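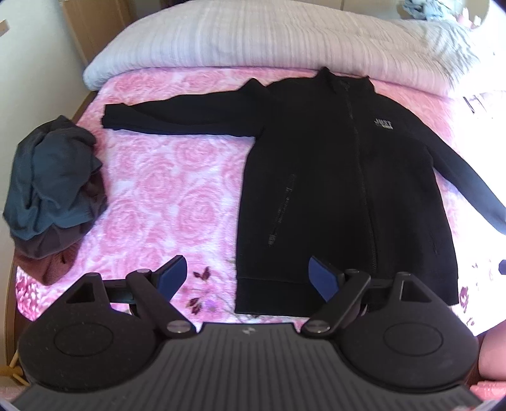 Figure 10. Jacket laid out front up, with both fingertips in view near the hem.

Labeling Garment Keypoints in Ternuleo

By now you should have your recordings imported and the Boateng perception module switched on. This section walks you through marking up your first garment, so that the planner has something sensible to work from when it chooses where to grasp. It goes slowly the first couple of times, and that's perfectly fine! Most people find their rhythm after a handful of clips.

Before you start, open the Garments panel and check that the template is set to "Jacket, zip front." The plain "Top, long sleeve" template has no collar or zipper points, and switching templates later clears everything you have placed.

1. Open the clip and scrub to a moment when the gripper is still and the hem is clear of the fingers. Figure 10 shows the sort of view you want.

2. Press K to enter keypoint mode. The template appears as a faint outline with 19 points.

3. Start with the collar, then work down the zipper to the hem. Dark zippers on dark fabric are hard to see, so turn up Local Contrast (the half-moon slider) until the line stands out.

4. Place the cuff points. If a sleeve runs out of view, as the right-hand one does in Figure 10, put the point where the sleeve meets the border and tick "Outside view." Please don't guess at where the cuff might be; the planner takes your word for it.

5. Trace the hem from one side to the other with the Ribbon tool.

6. Click each fingertip pad once. Ternuleo uses these two points to line up the gripper model with the picture.

7. Choose Check Mask. The jacket should fill with a single flat color.

Note: Patterned bedding can confuse the mask, and floral prints are the usual trouble spot. If patches of the bedspread get picked up, hold Alt and paint over them, then run Check Mask again. Any other clothing nearby should be marked "Background cloth" so it stays out of the grasp plan.

Note: Pocket zippers and printed logos are optional. We like to add them when they're easy to see, as they help the tracker tell front from back once folding begins.

8. Press Save and look at the match score in the lower bar. A score of 93 or better can go straight to the planner. With anything lower, revisit the collar and hem points first.

Caution: Do not send a plan to a live arm while "Outside view" points are unresolved. Run it in Preview first and keep the stop button within reach.

If your score won't budge, save the project anyway and send it to Hadi Rizk at the Stistbridge support desk, with the clip number in the subject line.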